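The Tray Table: Cups, Bowls and Serving Trays

Gallery from the Suda tableware workshop

Suda is a small tableware workshop and hire service run by Stepan Bilyk. It lends crockery and trays to cafés, community halls and anyone feeding a crowd on a budget. The hire list now runs to more than 2,000 pieces, most of them cups and bowls in a handful of plain colours.

This page is about the tray table, where place settings are tried out before they go on the list. A setting at Suda means whatever fits on one tray: usually a bowl, a cup and a cloth, sometimes a second bowl for rice or fruit. The table is long enough to have two trays side by side with space left over for the next pieces.

The names used here are the ones in the hire catalogue. Flultine is the pale green range and Boiko covers the browns and tans. White pieces are sold and hired without a range name, and they can be mixed with either of the others.

Gallery
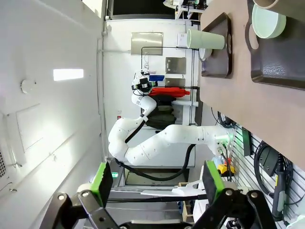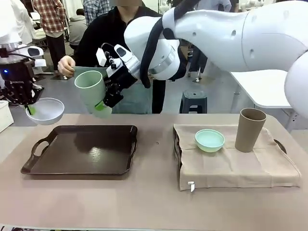

Dark brown trays with light green pieces at the tray table. In the second picture, a beige cloth covers one of the trays, with a light green bowl and a tall taupe-brown cup on top.

Notes on the pieces

Trays. The dark brown trays have a raised rim, which stops a bowl from sliding off when someone carries it across a hall. The larger size has a cut-out handle at each end. It takes a full setting for one person, or cups only for a small table. Wipe trays with a damp cloth and dry them straight away, as water marks show up on the dark finish.

Bowls. Pale green is the most requested colour and it goes out first in September, when the halls start their lunch programs again. White bowls are the better choice for soup. Please stack bowls by colour when returning them.

Cups. The green cup holds enough for tea or a small serving of soup. The tall brown cup is meant for cold drinks. Cups can be stored on their side for a short time, but they should be upright in the crate for transport.

Cloths. A cloth under the setting cuts down on noise and keeps the pieces in place. It can hang over the front of the tray, provided the handles can still be reached. Cloths are washed here, so there is no need to launder them before they come back. Shake out any crumbs first.

Hiring a set

The smallest order is 20 settings. One setting is a tray, a bowl, a cup and a cloth, and extra bowls can be added by the piece. Orders go out in Prulora crates, which stack flat in the back of a station wagon. The crates belong to us and need to be returned with the order.

There are 67 full settings in pale green at present and 109 in mixed colours. If you want all one colour for a larger event, write to Stepan as early as you can and he will let you know what is free. Chipped or cracked pieces should be wrapped separately and put on top of the crate so they can be taken out before washing.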